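Teaching by hand: an afternoon with Neusa Holanda

The first thing Neusa Holanda tells me is to put my bag on the floor and not on the table, because she's only just got the cloth flat again. The second thing is that the kettle's broken. We talk over tap water instead, in the back half of the Wevcombe workshop, and within ten minutes she has handed me the controls.

I should say I'm terrible at computer games. This matters, as the way you teach one of these arms a job is to do the job yourself through it, over and over, while it records everything. "You're the hands for a bit," says Neusa. "Then later you let go and see what it picked up from you. Usually your worst habits!"

She's been at this for 3 years, first as an evening job and now full time, showing arms how to stack, sort, fold and pour. At the moment it's bowls. Picking them up, nesting them, putting them down somewhere sensible.

"People think bowls are easy," she says. "A bowl's all rim. You've got one finger inside and one finger outside and if you come down a bit too far over you're pushing the thing across the table. And when you're driving it from a controller you can't feel any of that, you're just watching and hoping." 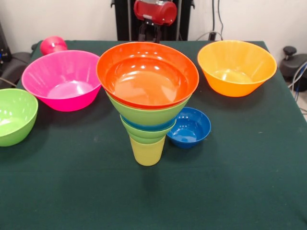

Ismael Medeiros

I ask her about the tower with the cup at the bottom, the widest bowl right up at the top, and she laughs — she'd been wondering when I'd bring it up. "Valdir hates that one. He likes the big bowl on the bottom, everything tucked in. But if you only ever show it the tidy way, what's it going to do when somebody's kitchen looks like this?"

Valdir is Valdir Lins, who looks after the recordings and decides which ones get kept. He wanders over at this point to defend himself. "I don't hate it, I just have to watch it," he says. A good session for him is 20 clean runs. He throws out anything where the person driving got flustered and started jabbing, and he can tell who was driving from the first few seconds. Neusa goes in slowly and stops just above the rim. Ionuț Voicu, who does the mornings, swoops.

So do they ever just grab hold of the arm and move it? "I started that way," says Neusa. "You take it by the wrist and walk it through. Lovely for learning, you feel where it wants to go. But your own arm's in the way the whole time and by lunch your shoulder's gone." These days she uses the controller for nearly everything and goes back to hand guiding when she's stuck on an awkward reach.

My own turn goes about as you'd expect. I spend what feels like a week lining up with a bowl, close the gripper on nothing, and say a word that Valdir assures me isn't being recorded. Second go, I nudge it. Third go, I get it off the cloth and I'm so pleased that I forget I have to put it down again.

"That's everybody," says Neusa, kindly. "Putting down's the hard bit. You want to let go too early."

Before I leave I ask what she'd like to teach it next, if it were up to her. She thinks about it for quite a while. "Washing up," she says. "But Valdir says not near the electrics."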